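Journal de la résidence Stuseck
Tenu par Boris Mikuš, service de l'hébergement

Juillet, 7 heures

L'inventaire du linge de l'aile Tarier a repris ce matin, conformément à la note de service affichée à l'économat. La chambre 21 restait à contrôler : textiles de salle d'eau, vasque, produits posés à l'arrière du plan. 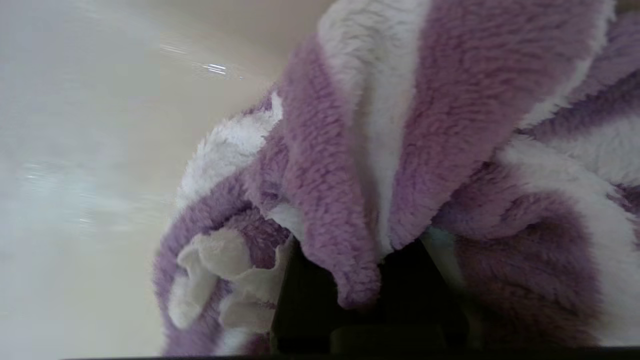
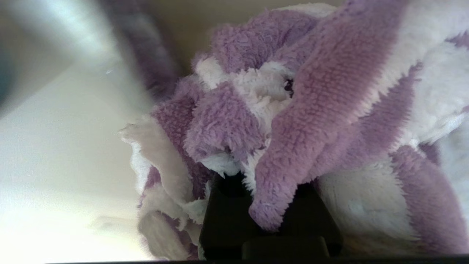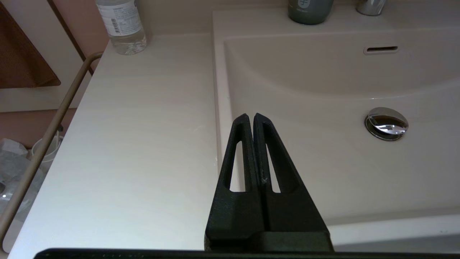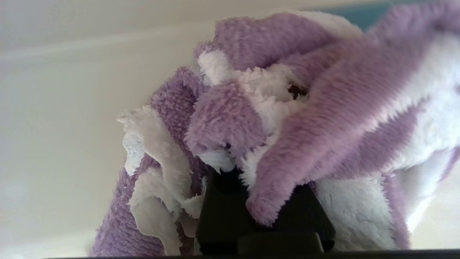

Salle d'eau de la 21 : textile pelucheux mauve et blanc, vasque blanche.

Le registre général compte désormais 1489 pièces, dont 83 en attente de marquage. L'écart relevé au mois de juin avec les bordereaux de la blanchisserie Furkuleck n'est pas résorbé. Un courrier leur a été adressé en fin de matinée ; il demande la copie des bons de retour et rappelle que les articles à poils longs doivent être traités séparément, à basse température, sans passage en calandre.

J'ai par ailleurs fait porter sur la fiche de la chambre la mention « article personnel, ne pas joindre au linge plat ». Les étiquettes tissées font défaut. Il en reste 50, réservées aux draps, et la commande suivante n'est pas encore visée par la direction.

14 heures. Passage dans l'aile Ó Flaithearta. Les bondes des lavabos ont été détartrées, à l'exception de celles du second étage, dont l'accès demeure fermé pendant la réfection des peintures. Les flacons entamés que les résidents laissent sur les plans de vasque ne sont pas retirés par nos agents ; la consigne a été relue à l'équipe du soir.

Reste à faire demain : le placard du palier, les peignoirs, et la clef de la réserve, dont le double n'a toujours pas été rendu.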